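Workshop notebook - disassembly cell
02/04/2022
Fault: protective stop during memory module removal, and what we found after
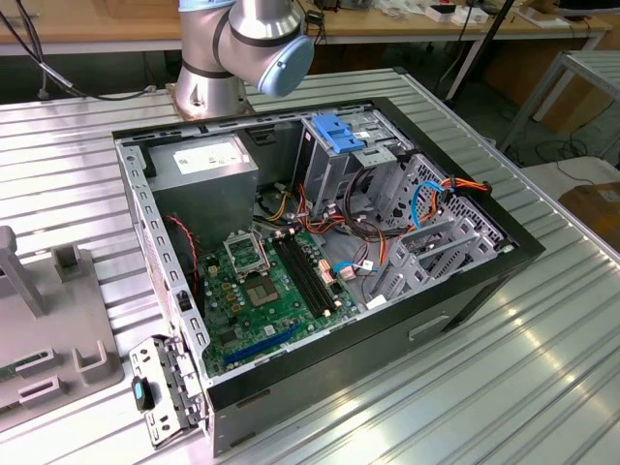
Test tower on its side on the ribbed table, side panel off, socket bracket open, no modules in the slots.

Came in to get the overnight logs off and ended up spending the day on this, so writing it all down while I have it.

Background for anyone reading later. The Praltex sequence is: find the case, find the board, release the memory, release the processor bracket, then the drive latches. On the last run it stopped in the memory step with a force limit trip. Controller message was protective stop, tool Z. The limit was set to 90 N. The log has the last good sample at 13 N and the next one over the limit, so whatever it touched was stiff. A module clip doesn't give a trace like that. A clip ramps up and then drops off when it lets go.

First thought was the board pose. The slots run at an angle to the table in this setup, and the vision step has had trouble with angled slots before. Pulled the saved pose and compared it with one taught by hand. Rotation agreed. X and Y agreed near enough that I wouldn't worry. Z was too low by most of the height of a slot.

So it was driving down into the slot instead of stopping at the top of the clip. Checked the slots with the lamp: no cracks that I can find, clips still move freely. Checked the socket contacts at the same time and they look straight. The board is scrap for our purposes anyway but I'd like to keep using the same one so the results compare.

Why Z was wrong. Yaqin found it before I did. The table height in the cell file was the old one, from before the ribbed plate went on in August. The main program doesn't use that value, it takes the height from the touch-off at the start. But the recovery routine does. If the run is paused and resumed, recovery reloads the cell file and the touch-off result is thrown away without a warning. The log shows a pause and resume shortly before the fault. That was Pieter clearing a cable that had got under the tool, and he did exactly what the cell sheet tells you to do. The sheet is wrong.

Reproduced it with the tool off the flange and the speed turned right down:
- start, touch-off, no pause: heights correct
- start, touch-off, pause, resume: heights low, every time
- same again with the table height corrected in the file: heights correct

The third one is not a fix, it only hides the problem until somebody changes the plate again.

Safety side. The stop did its job and the arm held position. What I'm less happy about is that 90 N was chosen for pulling drives and has been left on for everything. For the memory and the socket it should be far lower. Also the reset can be pressed from the bench side, where you can't see down into the case properly. Pieter says he walked round and looked before pressing it. I believe him but the layout shouldn't depend on that.

Other things noticed while I was in there:
- The loose power and data cables in the case are a snag risk for the drive step. Either tie them back or have the program check for them. Tie them back for now.
- Joint 4 sounded rough on slow moves. Listened again after lunch and couldn't hear it. Leave it on the list.
- Force log is written every 200 ms, too slow for this. The contact happened between two samples. The controller can give us a lot more than that.
- Log file stops at 2000 lines and starts overwriting. We nearly lost the pause event. Copied the whole thing to the Illumine share, folder is today's date.

Done today:
- table height corrected in the cell file
- pause and resume taken out of the cell sheet, replaced with stop and restart from touch-off
- force limit dropped for the memory and socket steps, left alone for the drives
- note taped to the pendant

Still to do:
- Recovery routine must keep the touch-off value or refuse to resume - Yaqin
- Move the reset to the front of the cell. Needs Mabaso to quote, it is their wiring - Pieter
- Faster force logging - me
- Ask Clisedier whether their copy of the program has the same recovery code. They took it from us before the plate change so their heights may happen to be right, but they should know.

No automatic runs on the memory step until the recovery change is in and two of us have watched it do a pause and resume at low speed. Hand-guided work is fine.

Yaqin added later: same reload is called after an emergency stop as well as after a pause. Not tested yet. Treat it as faulty.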